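Planning the Purchase of Hand-Held Gripper Tools

Procurement guidance, revised 2023-10-01
Prepared by Crescencio Vallejo, Equipment Planning, Hornidden

This page sets out how a department should plan and budget for hand-held gripper tools used to record household handling tasks. It applies to new purchases and to replacements. Requests must be submitted before the end of September to be considered for the following budget year.

Step 1. Define the work

State the tasks the tool will perform and the places where it will be used. A request that reads "general manipulation" will be returned. List the materials to be handled, their usual size, and the surfaces on which they will lie. Soft goods should be listed separately from rigid items.

Step 2. Match the fingertips to the material

Fingertips are priced apart from the body on most quotations and should appear on their own budget line. Knit fabric is a demanding case. The operator must bring two narrow tips together on a corner or an edge while the remainder of the cloth lies in folds, often on top of another textile. Ask each supplier to demonstrate this grip on a garment or cloth that you provide.

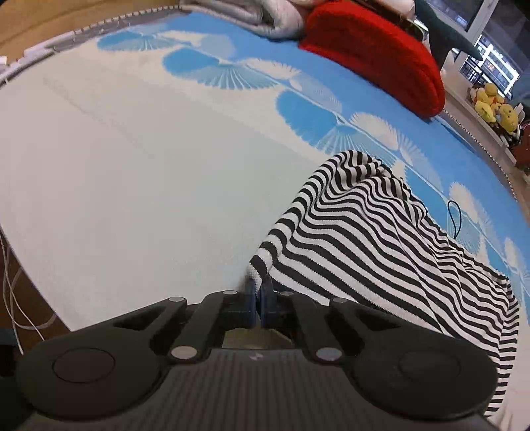
Step 3. Compare quotations on equal terms

Obtain written quotations from at least two suppliers. The department currently holds terms with Mumik and Esent. Each quotation must show the following:

Price of the body, without accessories
Price of one pair of fingertips
Delivery time
Length of warranty and what it excludes
Cost of return shipping for repair

Quotations that combine these items into a single figure cannot be compared and should be sent back for correction.

Step 4. Budget for consumable parts

Allow $576 per tool per year for fingertips, linkage pins and cables. For a standard set of 4 tools, enter each allowance separately so that unspent funds can be traced. Parts bought through the Vitale storeroom are charged to the requesting unit at cost.

Step 5. Plan for operator time

Equipment cost is only one portion of the request. Include 13 hours of training for each new operator and a weekly inspection of every tool, entered as 52 inspections per year. Inspections cover the jaws, the pins and the condition of the fingertips.

Step 6. Submit the request

Attach the task list, the quotations and the parts allowance to the standard equipment form. The head of the unit must sign before submission. Incomplete requests are held until the missing documents arrive, and they keep their original place in the queue for one month only.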